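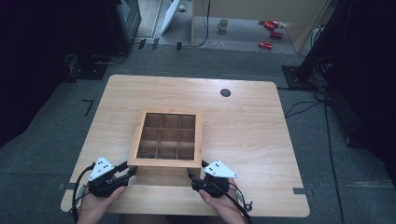 October, 9:40 am

Second go at the Nirura batch OCR tool on the Graststead scans. Their page says it "handles mixed document sets without supervision". We'll see. The last one said that too.

Set: 2758 pages, one PDF per letter or form, all 300 dpi greyscale, same set I used for Pakari in the winter so the two can be compared. Settings left at default except language (English only) and output (PDF with text layer). Old results folder renamed first so I don't mix them up again.

Started from the command line at 9:52. The progress bar went to 90 per cent in the first few minutes and sat there until after lunch, so ignore the progress bar.

Results:
Finished without error, according to the log. The log is wrong. 56 files have a text layer with nothing in it. They open fine and look fine, and you only find out when you search for a word you can see on the page. I found them by dumping the text and sorting by size. Pakari failed on more files than that but at least it said so and put them in a separate folder.

Checked a handful of the blank ones by hand. Most are landscape pages scanned sideways. Auto-rotate is on by default and I can see it has rotated the page, so my guess is it reads first and turns second. Haven't proved that. Tried 7 of them again after rotating by hand and all 7 came out with text.

File size: average 110 KB a page, down from a good deal more. Looks impressive until you zoom in on the stamps. The red ones have gone to mush and the date in the middle can't be read on several. There's a colour quality slider but moving it made no difference to the output I could find, and the file sizes were identical to the byte. Either it isn't wired up or the command line ignores it.
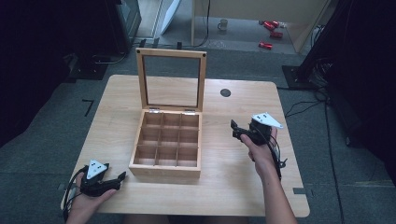
Nine-compartment box on the table, lid up.

1:30 pm

Ran the sideways pages through the desktop version to see if it's only the command line. Same blanks. The slider does work there, so that part is a command line fault. Reported both. Got an automatic reply asking me to update to the version I'm already running.

Te Moana want a yes or no on licences. On today's run it's a no from me - the speed is good, but I can't hand over an archive where searching quietly misses pages.

To do:
- rerun with auto-rotate off, pages turned beforehand
- stamps again at the highest colour setting, desktop only
- keep the text dump script, add a warning for empty output
- ask whether the trial can be extended, it runs out before I'll get through this lot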